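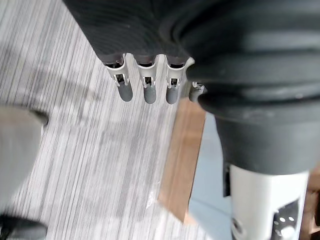 *Fingertips over the table, wrist sleeve on the right. Kivov, Gavach.*

Loredana Negri is late, then she's early, then she's on a call about a log file. We get going somewhere in the middle. She runs the motion software at Kivov, which means the planner (Plendia) and the layer under it that talks to the joints (Santoro). Two names, one codebase, more or less. "They were two codebases until March. Please don't ask about March."

I ask about March.

"OK so. Plendia used to hand over a finished path. Whole thing, start to end, here you go. And Santoro would run it. Fine if the world sits still. But somebody nudges a bin and the path is a nice plan for a room you're not in anymore. So we ripped out the handover. Now the planner keeps talking the whole time the arm is moving, and Santoro can say no."

Say no how?

"It refuses a segment. It says this asks the wrist for more than the wrist has, give me another one. Used to be it would clip the speed and carry on quietly. Quiet is terrible. You'd get an arm a little behind where the planner thought it was, and then the hand closes early, and you spend the afternoon looking at the hand code. Hand code was fine! It was always fine."

The budget for that back and forth is 16 milliseconds. Miss it and the arm slows along whatever it already has. She is a bit proud of this number and a bit sick of it. Most of the misses in the first weeks came from logging, of all things. Someone (she won't say who, I think it was her) had the logger writing to disk from the same thread.

What people outside get wrong, she says, is where the hours go. "They think we're sitting there inventing grasps. I'm mostly looking at time stamps. Two cameras disagree by a hair about when something happened and your whole picture of the object is smeared. It's clock work. I mean literally, clocks."

Perception came in for the longest rant of the interview, so I'll give it some room. The trouble is shiny stuff. Anything glossy and curved, the depth comes back with holes in it, and then the code that fits a shape to the points gets creative.

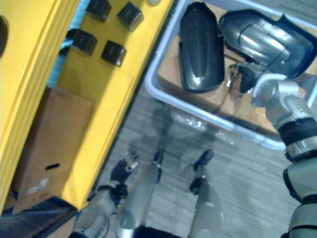
Photo: Kivov / S. Ichikawa

"A black glossy part is the worst. You get a highlight and nothing else. The old code saw the highlight, decided that was the object, and aimed for it. Very confident too, that was what bugged me. High score, wrong place. Now we keep the holes. A hole is information, it tells you something is there that doesn't send light back properly. Plendia treats it as stuff you can't go through until somebody proves otherwise."

Doesn't that make it timid?

"Yes. Oh yes. It went so timid at first it wouldn't reach into a bin at all. Every rim was a wall." She laughs. They fixed it by letting the wrist camera vote. The head view gets you near, the wrist view takes over close in, and there's a stretch in between where both count and the weights slide from one to the other. "That stretch is my least favorite file in the repo. It has a comment at the top that says sorry."

And cables? I'd been warned to ask about cables.

"No good answer. We mark them as things to avoid and we lose them half the time, they're too thin. Next question."

Next question was tooling, where she cheers up a lot. Every run gets saved with everything in it: joint readings, both camera views, what the planner wanted, what Santoro refused and why. You can scrub back and forth and swap the planner for a newer one and see where the two would have split. They call it replay. Not a fancy name.

"Before replay an argument was two people saying 'I think it was the wrist.' Now you pull it up. I won a bet that way. Lost a couple to."

There's a set of some 200 saved runs that every change has to get through before it goes near an arm. It takes long enough that people go for lunch on it. She wants it shorter and also wants to add to it every week, and she knows those don't go together.

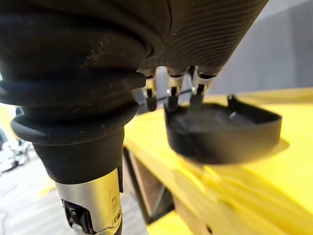 ## On the hand, and contact

I got this bit standing up, so the notes are rough.

The hand has its own small loop inside Santoro. It decides on its own when to stop closing, no asking upstairs. Planner only gets told after. "If you wait for the planner to have an opinion about contact, it's too late, you've pushed the thing across the table."

How does it know it has contact? Mostly motor current, plus how far the finger got compared to how far it should have got. Cheap signals, lots of friction in them. So every morning there's a warm-up script where the fingers open and close on nothing and the software relearns what nothing feels like. Skip it and the thresholds drift. She has strong feelings about people who skip it.

"It's three minutes. Three! Get a coffee."

Shallow things are harder than tall things. With a tray, say, there's a wall to get over, then a floor right away, and the fingers have very little room to be wrong in. The planner comes down slower there, and the slow zone is set from how sure the perception is. Not a fixed height. That was a fixed height for ages, a number typed into a config by someone who'd since moved teams, and it worked for exactly the table it was typed for.

I asked if they'd thought about throwing the whole thing out and training one big model end to end. Everyone asks. She doesn't mind.

"We have learned parts. The shape fitting is learned, the grasp scoring is learned. I like them. What I want around them is something that can refuse. If a net gives me a bad grasp I want a boring piece of code with a boring reason to turn it down, and I want that reason in the log. I'd take more learning tomorrow if I can keep the refusing."

Refusal reasons, by the way: there are 13 of them, each with a short code, and the team talks in them. I heard a person say "that's a four" across the room and two others groan. A four is a wrist limit. Wrist limits are the most common by a mile.
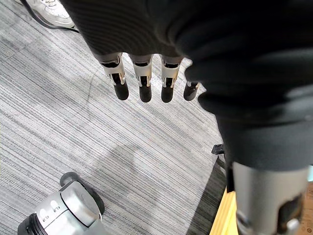
Low reaches are where the fours pile up. The arm runs out of nice wrist angles the further down it goes, and the planner used to find that out at the bottom, which is a bad place to find it out. Loredana's fix, going in as I write, is to check the end pose first and work backward up to the start. Costs a bit of time up front. Early replays look good, she says, then takes it back and says they look "not bad, write not bad."

Two arms at once is the other open one. Right now each arm books a volume and the other stays out of it. Safe, slow, kind of ugly. They'd like the bookings to shrink as an arm moves through, so the second one can follow it in. She's got a branch. The branch doesnt pass.

"It passes on my machine," she says. Then, "Don't print that."

Is any of it going to be released? Replay, probably, once the file format stops changing. The planner no, or not soon, it's too tied up with how their own arms are described. She'd want a proper set of docs first and the docs are currently a chat thread.

Last thing I asked was what she'd do with a free month. No thinking time needed. Clocks again: one time source for every camera and every joint, done right, and then delete all the code that guesses. After that maybe the file that says sorry.

Then her phone went. The log file people.

*Setsuko Ichikawa, 7 Oct 2023. Quotes trimmed a little for length. Corrections to me please, not to Loredana.*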